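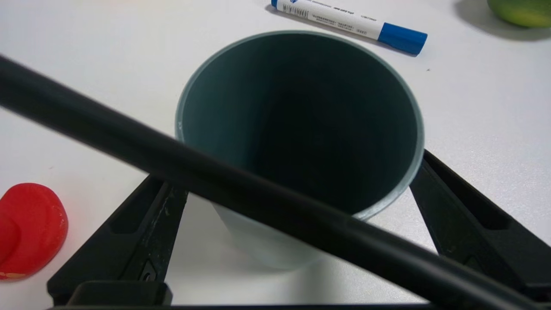

A blue-grey cup on a white table.

Savside Stream Group: tips for the shed and the kitchen sink
27 July 2024

Many members who plant with us along the creek ask how we keep our tools and seeds in good condition between the planting days. I have written down what works for me at home. I live five minutes from the Daltora reserve, so my soil is heavy clay and yours may be different.

Cleaning the spades
Do not leave clay on the blade overnight. Scrape it with a flat piece of wood, then brush it under water in a bucket and not under the running tap. Pour the bucket on a garden bed, never in the street drain, as this water goes directly to the creek. Dry the blade with an old towel and wipe it with a little linseed oil. Rags with linseed oil can start to burn by themselves when they lie in a heap, so hang them flat outside until they are stiff, and only then put them in the bin.

Boots and weed seeds
The soles of your boots carry more weeds than you believe. Before you leave a weedy place, brush the soles, the laces and the ends of your trousers. I keep an old washing-up brush in the car for this and a stiff one at the back door. Seeds in wool socks are best picked out by hand. The washing machine only moves them to the other socks.

Washing tubes and small pots
Used plant tubes can serve again for many seasons. Knock out the old soil, wash them in warm water with dish soap, and then leave them for 21 minutes in a bucket with water and household bleach. Follow the strength on the bleach bottle. Wear gloves, open the window, and do not mix the bleach with vinegar or any other cleaner. Rinse two times and dry in full sun, upside down. The square tubes from Plutent are good, but their corners hold dirt and need a bottle brush.

Drying native seed
Put the seed heads in a paper bag, not plastic, and hang the bag in a dry room with air. Write the plant, the place and the month on the bag at once. I did not do this one July and had two bags which I could not tell apart. When the seed is fully dry, shake it through a kitchen sieve that you do not use any more for food.

Secateurs
Clean the blades with methylated spirit between one sick plant and the next. For sap which has become hard, rub with fine steel wool. My Maruyama pair has a small spring that jumps away when you open the bolt, so I open it inside a big tray.

Brushes, buckets and spare gloves can be borrowed from the green cupboard at the Savside shed. Please bring them back dry.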